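Handout 5: Can machines do chores yet?
Automation and Everyday Work
Notes for the second half of the unit. Posted 21/02/2020

Read these before the discussion section. They cover what I said in the lecture, plus a few things I skipped when the time ran out. The reading response is described at the end.

1. The question

We are asking something narrow. Can a machine, bought or leased today, take over an ordinary chore in a home or a small shop and leave the people there with less work than they had before? The last part matters. A machine that folds towels but needs someone to lay each towel flat in front of it has moved the chore a few feet to the left.

Most of the claims you will read answer an easier question: did a machine do this task once, while someone was watching? Usually yes. Keep the two apart in your notes and in your papers.

2. What counts as a chore

A chore has a boring middle and messy ends. Take clearing up a work area. The middle is picking up a thing and putting it somewhere. The ends are deciding what is trash, what belongs to somebody, what has to stay upright, and what to do when the bin is full. People do the ends without noticing, so they get left out when the job is written down for a machine.

Go back to the dishwasher from Handout 2. It is a real success and it has been for decades. It also does only the middle. A person scrapes, loads, unloads and puts away. When someone tells you a robot can "do the dishes," ask which of those steps they mean.

3. Reading a success rate

The case I used in the lecture was the Stornmont trial. The company put an arm in the back room of its Busholm shop to sort and tidy packing supplies, and reported a success rate of 86 percent. The slide said "ready for light duty."

Work through it with me. They ran 3000 attempts. Of those, 700 were on soft or crumpled items, meaning bags, sheeting and wrap. The rest were boxes and rigid parts. The 86 percent is for everything together. The soft items are not broken out anywhere in the report, and I have looked, including the appendix. If you pool easy picks with hard ones, you can get a decent overall number while the hard ones go very badly, and from the published figures we can't tell whether that happened.

Then there is the line in the appendix saying that an operator stepped in 713 times. The report does not define stepping in. It might mean nudging a box back into reach. It might mean stopping the arm. It also does not say whether an attempt with a step-in could still be counted as a success. Until we know that, the 86 percent is a number without a unit.

Even taken at face value, 86 percent means 14 failures in every 100 tries. Would you keep a coffee maker like that? A failed pick in a back room can leave a part on the floor for someone to trip on, so the cost of a failure goes in your notes too.

4. Why soft things are hard

A box has a shape. You can measure it once and be right about it tomorrow. A plastic bag has whatever shape it fell into, and it changes again when touched. Shiny black plastic is worse, as it throws back highlights that move when the light or the camera moves, and its folds hide the edges you would want to grab.

Hands get around this by feel. You pinch, you notice you have two layers, you rub one off. Grippers with touch sensing exist, and the Rautiainen paper in your packet covers them fairly. Notice how many of its tests use one cloth on a bare table.

The Pindus group takes the other road: clean up the room first so the machine has an easier time. I think this is the more honest plan. It is also an admission, and somebody has to do that cleaning up.

5. Looking at the work

Before you judge a claim, look at the place where the machine has to operate. For both views, write down what would have to be known before anything could be safely moved.
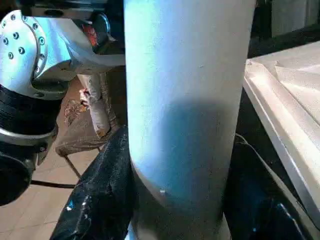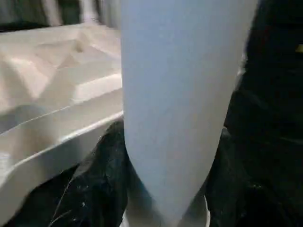 Fig. 5.1 and 5.2. Close views of a work area with a white tray and crumpled black material.

6. Reading response (one page)

Pick one advertised chore robot. Find the claim, quote it exactly, and answer the following.

Which steps of the chore does it cover, and who does the others?
Was the success rate given for each kind of item or only overall?
How were human step-ins counted, if they were mentioned at all?
What would a failure cost, in time or damage?

"The technology is improving fast" is not an answer to any of these. It may well be true, and you can say so in one sentence if you have evidence for it.

Responses are due the first week of March. Bring a printed copy to section.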